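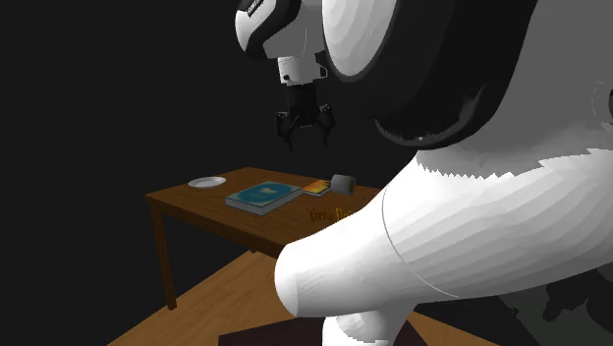
## Las bibliotecas de barrio deberían abrir por la noche

La biblioteca de Molano cierra a las siete y media. A esa hora, buena parte de la gente que la paga con sus impuestos todavía está en el autobús, de vuelta a casa. Llevo años oyendo que no hay demanda para un horario más amplio, y cada vez me cuesta más creerlo.

El ayuntamiento mide la demanda contando préstamos. El año pasado fueron 2.470, frente a los 2.740 del anterior, y de esa diferencia se deduce que el público se retira. Yo deduzco otra cosa: quien trabaja hasta las ocho no puede pedir un libro en un mostrador que cerró media hora antes. Mekdes Tesfamariam, que estudia oposiciones y vive a dos calles, ha ido cuatro veces desde marzo. Las cuatro fueron en sábado por la mañana, con la sala llena.

En Plolville probaron a abrir hasta las once dos noches por semana. No hicieron obras ni compraron nada. Movieron un turno, dejaron encendida la planta baja y pusieron un cartel en la puerta. En el primer trimestre entraron más de 600 personas en esa franja, muchas de ellas sin carné. Algunas iban a leer el periódico y otras a estar calientes, y las dos cosas me parecen un buen uso del edificio.

El argumento en contra es el coste, y es serio. Judit Bakos, que fue concejala, me recordó que una noche más supone personal, limpieza y calefacción. Tiene razón. También supone dinero el edificio cerrado, que se calienta igual en enero para que no se estropeen las tuberías ni los fondos.

Pido una prueba de seis meses, con dos noches por semana y los datos publicados al final — todos, también los malos. Si la sala se queda vacía, se vuelve al horario de antes y yo dejo de escribir sobre el asunto. El próximo presupuesto se debate dentro de tres semanas y la partida de bibliotecas sigue sin una sola línea sobre horarios.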